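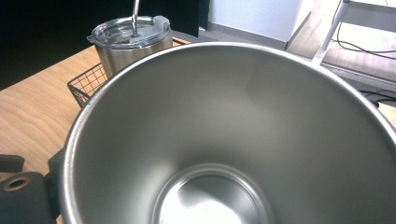 Hilo sobre el proyecto de este cuatrimestre en el taller de robótica, que mis alumnos llaman Undeck y yo llamo «ya veremos». La idea: recoger demostraciones a mano con una pinza portátil y entrenar con ellas una política que luego agarre cosas de cocina. Suena bien en la memoria. Luego pones delante un recipiente de acero inoxidable vacío, con el fondo convertido en un reflejo blanco, y me pregunto qué va a aprender de ahí una red.

Llevamos 255 demostraciones grabadas. Útiles, según el filtro del grupo, 241. A mí me parece un porcentaje sospechosamente bueno. He pedido ver las descartadas y también una muestra de las aceptadas, porque el filtro lo escribieron los mismos que graban.

Jong-dae Min defiende que el metal brillante es justo lo que hay que meter en los datos: si solo grabamos tazas mate, el modelo se cae en la primera cocina de verdad. De acuerdo. Pero entonces hay que variar la luz también, y de eso en el plan de trabajo no hay ni una línea.

Otra cosa que me chirría. El protocolo dice «agarrar por la pared». ¿Por qué pared? ¿A qué altura? Le pregunté lo mismo a 3 alumnos y salieron 3 respuestas. Si las personas no se ponen de acuerdo, la política va a aprender la media de tres manías — y la media de tres agarres puede ser el aire.

Ermelinda Frade ha propuesto dejar el vaso térmico y la cesta de rejilla siempre detrás, como distractores. Me parece bien que haya trastos en la mesa. Me parece mal el «siempre»: un distractor que nunca se mueve acaba siendo una referencia. Lo hemos discutido bastante y de momento gana ella por insistencia.

Sobre Candcombe, el concurso entre facultades: sí, estamos apuntados. No, no creo que lleguemos. Piden la tarea completa sin intervención humana y en diciembre lo que teníamos era un vídeo muy bonito, acelerado, con un corte en el medio. Lo puse en clase dos veces y la segunda lo paré en el corte.

El equipo de Salgado dice que lo suyo funciona con objetos nuevos. He leído su informe. Los «objetos nuevos» son las mismas tazas en otro color. Se lo he dado a leer a los míos con la pregunta de qué prueba haría falta para creérselo, y ha salido el mejor debate del curso.

Deberes para el grupo: 26 intentos con recipientes que no estén en los datos, elegidos por alguien que no haya grabado. Se apuntan todos, también los fallos, con el motivo. Los vídeos, sin acelerar y sin cortes.

Y por favor, que alguien ponga nombres decentes a los archivos. «prueba_buena_final2» no es un nombre.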